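Filatelia: ¿700 sellos de Urport?

Ghislain Marchand ofrece casi 700 sellos locales de Urport, todos «sin circular». Cuesta creerlo.

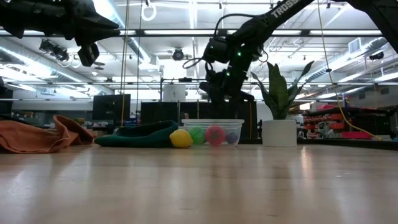 Paño naranja y tela verde oscura sobre la mesa.

El catálogo Akitz recoge solo 54, y 12 de ellos con dudas.
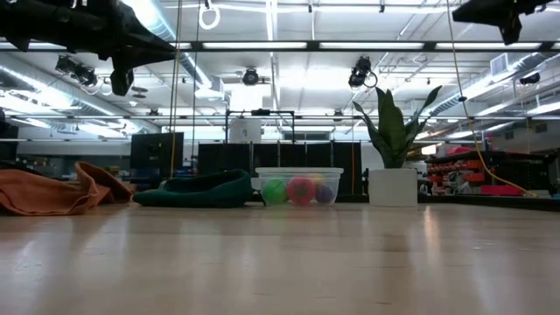 Cuatro bolas en su recipiente transparente.

Del dentado, ni palabra. Tampoco hay certificado.

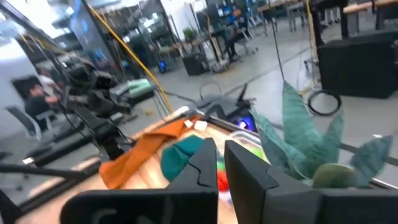 El paño naranja, de cerca.

Pedimos ver la goma de cuatro ejemplares y seguimos esperando.
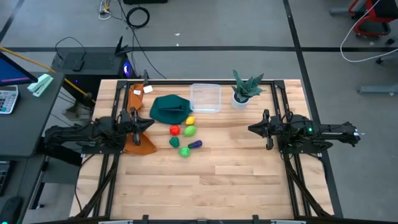

La mesa de madera clara.

La venta cierra en septiembre. Yo no pujaría.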